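Key point: The ground-floor lounge at the Divport building is open again with its red seating, round white tabletop and plants, while storage work continues.

The lounge had been closed while the floor was refinished and the ceiling lights were rewired. Work was carried out by Cistdale, a fit-out contractor, under a contract that also covers the corridor and the mail room. Seating went back in during December.
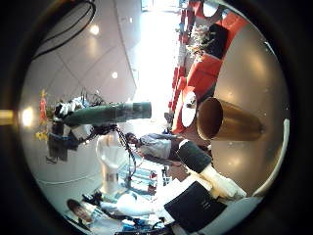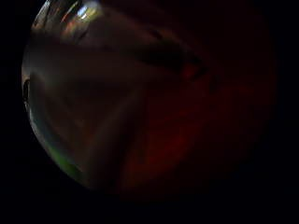
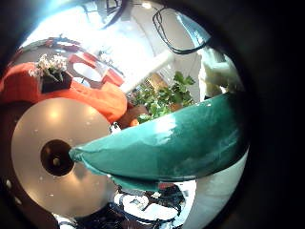
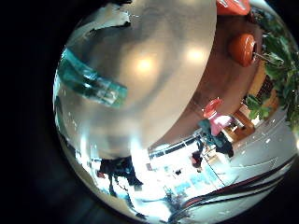
Lounge interior, Divport. First picture: red-orange sofa with square black cushion, round white tabletop and recessed ceiling lights. Third picture: white flowers in a small dark pot.

The refit covers 118 square meters. Perihan Bayram, project lead at Cistdale, said the layout keeps the low seating near the windows and leaves a clear route from the main door to the elevators. The route is wide enough for a mail cart and a wheelchair to pass each other.

Red was kept as the main seating color. The first proposal called for gray upholstery throughout, but tenants asked for the existing color scheme to stay. Covers were cleaned off site and checked at the seams before they were put back. Two covers failed the check and were replaced with fabric from the same supplier, Çetinkaya.

The ceiling is built up from large panels. Round fittings are recessed into it, and the new wiring puts them on separate circuits, so the row nearest the windows can be switched off during the day. The control panel is beside the main door. Lurdes Mota, who manages the building for Urnow, said the timer settings will be reviewed after one full heating season.

Plants are placed next to the seating. Watering is included in the cleaning contract and takes place before 8 a.m. Tenants are asked not to move pots onto upholstered seats, and to report leaks or stains to the front desk on the day they are found.

The total cost of the lounge work was 2,872 dollars under the approved amount. Of that sum, 546 dollars has been set aside for spare covers and replacement lamps. The remainder returns to the general maintenance account.

Storage is the main item still open. The shelving plan was revised after Recep Işık, the fire safety adviser on the project, asked for more clearance next to the side exit. The revised drawing moves one unit to the opposite wall and lowers another. Installation will be done in the evening, and the lounge will stay open while it takes place.

The corridor is next on the schedule. It will be refinished in 3 sections, with one side kept open to foot traffic at all times. Deliveries for the mail room will be taken at the rear entrance until the last section has cured.

Questions about room bookings go to Firdevs Akgül at the front desk. The lounge can be reserved for small meetings after 5 p.m.; daytime use remains first come, first served.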